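Refilling dish soap from bulk, worth it?
Household & Budget > Kitchen

katnyitrai
Feb 13, 2021
The co-op on Pergate now sells Millow dish soap by weight. You bring your own container and they weigh it before and after. I used to buy the regular squeeze bottles at the supermarket. Has anyone kept track of whether the refill is cheaper? The shelf price looks the same to me once I work it out per ounce.

botond_r
It was cheaper for me, but only because I buy a lot at once. I take two jugs and go every couple of months. If you drive there just for soap you lose whatever you saved.

Major_Galleto
I disagree that it's cheaper at all. Millow is thinner than what I used before, so I pour more. My last fill was 835 grams and it was gone before the end of the month. Two people, no dishwasher.

katnyitrai
Thin how? Like water?

Major_Galleto
No, like cheap shampoo. It foams fine, but it runs straight off the sponge.

ewurabena.f
Put it in a foaming pump and thin it yourself, one part soap to four parts water. The amount you pour stops mattering. I've done it this way since July and my hands are less dry too.

Major_Galleto
One to four does nothing on a greasy roasting pan. I tried it.

ewurabena.f
I keep a small amount undiluted for pans. The pump is for cups and plates.

botond_r
Same here — two containers, one strong and one weak. Label them or someone will use the wrong one.

gwham
Check the tare before you leave the counter. At our store the scale was set for their own jar and I paid for the weight of my glass bottle. It came to more than 20 cents an ounce over the posted price. They refunded it when I showed them the receipt.

katnyitrai
Good point, I would have missed that. Do they take any bottle or does it have to be one of theirs?

bence_b
Any clean bottle with a cap, at least at Pergate. They turned down one of mine that still smelled of vinegar. Rinse with hot water, then leave it open overnight. A wide neck is easier because the tap there drips to one side. With a narrow one, bring a funnel, as theirs is usually missing. I use plain clear plastic now so I can see the level while it fills. Glass gets slippery with soap on the outside, and I don't want it on a tile floor.

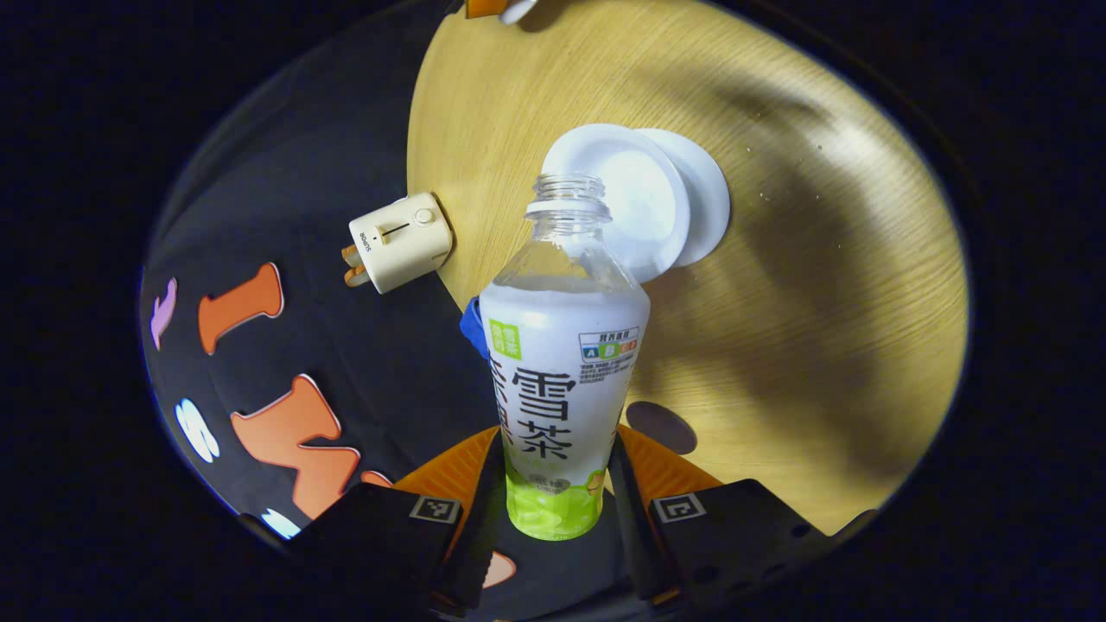

The caps wear out before the bottles do, so keep a few spares in a drawer.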